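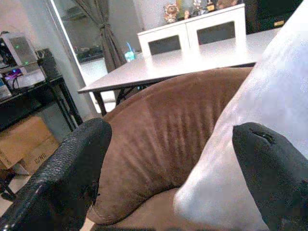

4.2 Finger covering and contact wear

The fingers went through more changes than any other part of the build. The first set was printed solid and left bare, and it slid on upholstery fabric at any closing force we were willing to use. The second set used the same core with a strip of rubber mat glued to the inner face, and the strip peeled from the tip backward. All later sets are wrapped in a soft black covering stretched over the printed core and glued along the back. This covering grips well on smooth cushion fabric, but it does not last. As Figure 3 shows, the damage comes near the tips: one finger has a small frayed patch there, and the other has a slit-like tear close to its top edge. We treat the covering as a part to be replaced and do not try to mend it. A fresh pair of wraps takes one evening, most of it waiting for glue.

Figure 3. View between the fingers at the arm of the brown chair, with the white cushion to the right.

The wear matters for control as well as for grip. The closing routine watches motor current and stops when it passes a threshold. With a new covering, the current climbs slowly as the padding gives, and the routine has time to settle. Once the padding is thin at the tip, the rise is sharper and the routine tends to stop early, before the cushion is held well enough to lift. Our first fix was to raise the threshold, which helped with worn wraps and crushed the softer pillows with new ones. The present version stores a separate threshold for each set of wraps. The value is found by closing on a folded towel before the first run of the day and is written to a text file that the control program reads at startup.

4.3 Layout of the work area

The arms were built and run in the same room, a shared workshop that members of the Kivthorpe group use for their own projects in the evenings. Nothing could be bolted to the floor, and the chair could not be kept in a marked spot between sessions. We decided early to treat this as part of the problem. The chair is put back by eye at the start of each session, and the program finds it again from the head camera before either arm moves. On some evenings the chair ended up turned by a quarter or more, and the search still found the rim of the backrest, though it took longer.

Cabling was the main practical limit. Each gripper has one black cable, left with enough slack for the wrist to turn fully. In an early version the cables were tied close to the arm segments, and one connector pulled out when the elbow straightened. We now leave a loop near the gripper housing and tie the cable again further down. The loop sometimes brushes the chair back – this has not caused a fault so far, but it does show up as noise in the current reading.

4.4 Two-arm cushion task

The task used throughout this section is placing and removing cushions on a tub chair. We ran 371 trials with the final finger design. The left arm holds the cushion and the right arm stays near the backrest, ready to press or steady. Early trials had both arms grip the cushion at once. That worked on a flat table but went badly inside the chair, where the curved back leaves little room for two grippers. Giving one arm the hold and the other a free position was slower on paper and faster in practice, as there were fewer stops to clear.

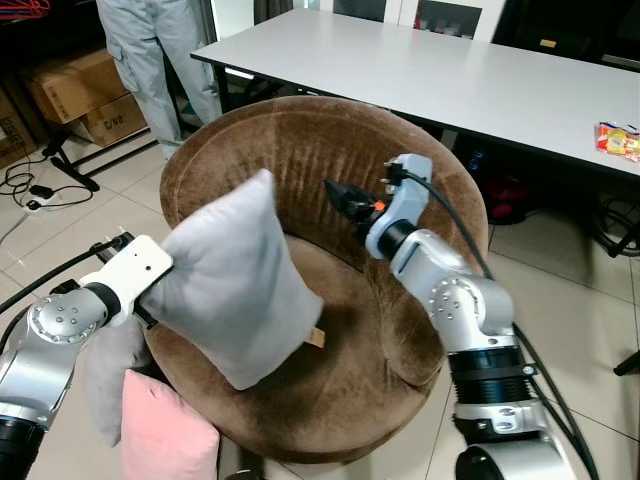
Why not use a single arm for the whole task? One arm can place a cushion, but it cannot keep the cushion from tipping while it lets go and backs out, and most of our single-arm failures happened in that last step.

Figure 4. The left gripper holding the gray pillow in the chair while the right gripper hovers above the inner backrest.

The release step remains the weakest part of the routine. The left gripper opens in 4 stages with a short pause after each, and the right arm moves in only if the head camera reports that the top corner of the cushion has shifted. Nia Craddock wrote the first version of this check and tuned it by hand over several evenings in September. It is sensitive to lighting. A bright cushion next to a dark chair is found easily, while a gray one in the shadow of the arm is sometimes lost until the arm moves away. We tried a second lamp and took it out again, as it put a glare on the tabletop that the search mistook for an edge.

The settings used for all trials reported here are those saved on 5/1/18. Later changes to the release timing are covered in Section 5.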